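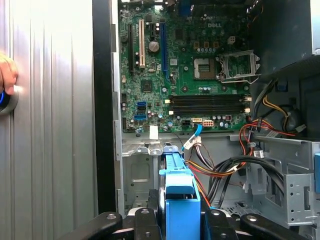

4.3 Replacing the clock battery

The clock battery keeps the date, time and start-up settings when the computer is unplugged. Replace it if the clock falls behind overnight, or if message 1141 shows at start-up. In many desktop towers it is a silver coin cell in a round holder on the main board, and on some Dell boards it sits between the white slot and the long blue one. The Clamden Records program stamps every entry with the computer's clock, so a wrong date will put new entries in the wrong month.

Before you start

1. Close Clamden Records on every computer in the office.
2. Write down the start-up settings. The form in Appendix B has room for them.
3. Shut down the computer and unplug the power cord.
4. Hold the power button in for a few seconds to drain what is left.

CAUTION: Do not open the power supply. It has no parts you can service and can hold a charge after the cord is removed.
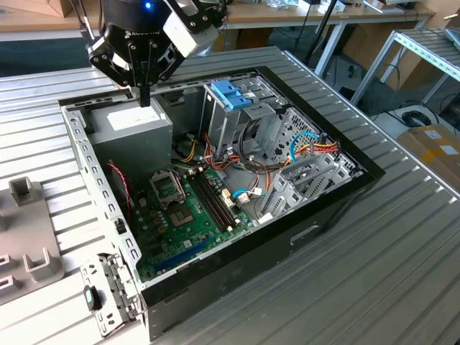
Changing the battery

5. Touch bare metal on the case before you reach inside.
6. Press the clip at the side of the holder until the battery lifts.
7. Slide in a new battery of the same type, with the plus sign facing you. Check the type on the old one – the holders look alike but the sizes differ.
8. Close the case and plug in the cord.

Note: Keep coin batteries away from children. If one is swallowed, get medical help at once.

Setting the clock

9. Turn on the computer and open the start-up settings. Enter the date and time, then restore the settings you wrote down in step 2.
10. Start Clamden Records and choose Tools, then Check Dates. The check reads the last 200 entries. To read the last 3000, choose Full Check.
11. If any entries are marked in red, correct them before you run the April report.

If message 1141 comes back, take the battery out and seat it again. See section 4.4 for other clock messages.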